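Section 5: Settling Your Lendovura Desk into Place

By now the legs are on, the top is fastened down, and you've earned a sit and a cold drink. What's left is the pleasant part, where the desk stops being a project and starts being a piece of furniture. Take your time with these steps, and do them in order if you can, as step 3 is a bother to redo once the drawers are loaded.

1. Slide the desk to within a hand's width of its final spot. Please lift it with a helper - dragging puts a sideways strain on the leg brackets, and they're at their weakest before the final tightening.

2. Press gently on each corner of the top. If one corner dips, turn the foot under it counterclockwise until the rocking stops. Older floors can need quite a bit of fiddling, so don't be discouraged if you go around the desk more than once.

3. Crawl underneath (a cushion for your knees is a fine idea) and tighten all 18 frame bolts with the long hex key. Snug is enough. If the key starts to bend, you've gone too far.

4. If you have a side cabinet, set it next to the desk and level it separately. It should stand on its own feet and never be used to hold up the desktop.

CAUTION: Keep fingers clear of the gap between desk and cabinet while you push the two together.
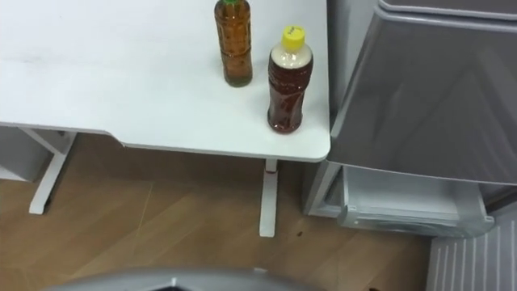 White desktop with a rounded corner, next to a gray cabinet unit.

5. Wipe the top with a soft cloth and a drop of dish soap in warm water, then dry it well. Most everyday smudges will lift with that alone. Scuffs may want a second pass with a damp melamine sponge, used lightly, and tried first in a corner that doesn't show.

NOTE: Drinks are welcome on the desk, of course - we have ours there too - but mop up tea and coffee soon after a spill, especially along the edges.

6. Check the bolts again after 3 weeks of use. A little loosening is normal while the frame settles.

If a bolt or foot is missing from your kit, write to Nélida Yáñez at our parts counter and mention part bag 381, which holds the spares for this section.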